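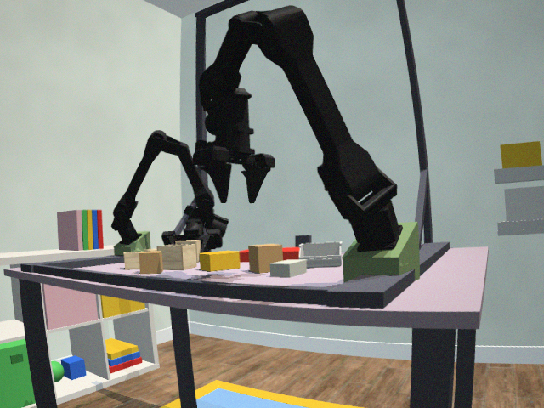 Can a robot arm tidy up a kid's playroom yet?

Posted by Vija Petrauskas, 1 January 2024

My brother-in-law keeps telling me I should stop picking up blocks because a machine will do it "any day now." He sent me a page about something called Teltus, two arms bolted to a board, and says it sorts toys into boxes. I have 2 kids and a floor I can't walk across in socks. Is any of this real, or is it another bread maker that ends up in the garage?

Ayane Koyama

Depends what you mean by real. I ran a small packing bench at Kandcombe for eight years and we tried an arm there. It was fine with one size of carton in one spot. Move the carton a hand's width and somebody had to go over and sort it out. Blocks are an easy shape for two fingers to pinch, so of course the demos use blocks. Ask to see it with doll clothes, puzzle pieces and half a cracker.

Also ask whether you're looking at a real room or a computer simulation. A lot of these are simulated, and nothing in a simulation is sticky. And an arm fixed to a table can only reach what's on the table. Your mess is on the floor - so you'd be picking everything up and carrying it over first. I'd want to see a lid taken off a box, things put in, and the lid put back, in one go with no cuts. If they can't send you that, keep your money.

Amano

I paid $1554 for a secondhand arm, no brand you'd know. It took me most of April to get it to put a cube in a tray. My daughter does it faster and she complains the whole time. Fun hobby though.

Iketance

just get bins with no lids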